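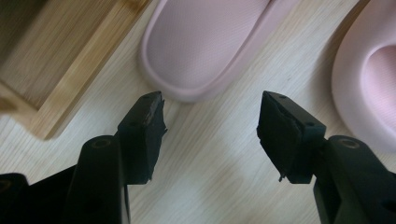
December 18, 2022

Quick one, dinner's in the oven. Week three of the plank thing and I finally held it for 57 seconds. 57! Was stuck at 30 forever, arms like jelly, muttering at the clock. So pleased.

Running not so good. Did the Heltholm loop twice, skipped the third becuase of ice on the hill and also because I couldn't be bothered. Both true. Fine.

Food: porridge most mornings, soup, far too many mince pies. Not tracking over Christmas. Did it last year and was miserable, snapped at everyone over a roast potato.

Goals for next week, writing them down so I have to do them:
Plank every day, even a rubbish one.
One proper run.
Bed before eleven.
Phone out of the bedroom (again)

Still want to do the 10k in May. Haven't signed up yet, will do it tonight after tea. Right, timer's going, more later in teh week x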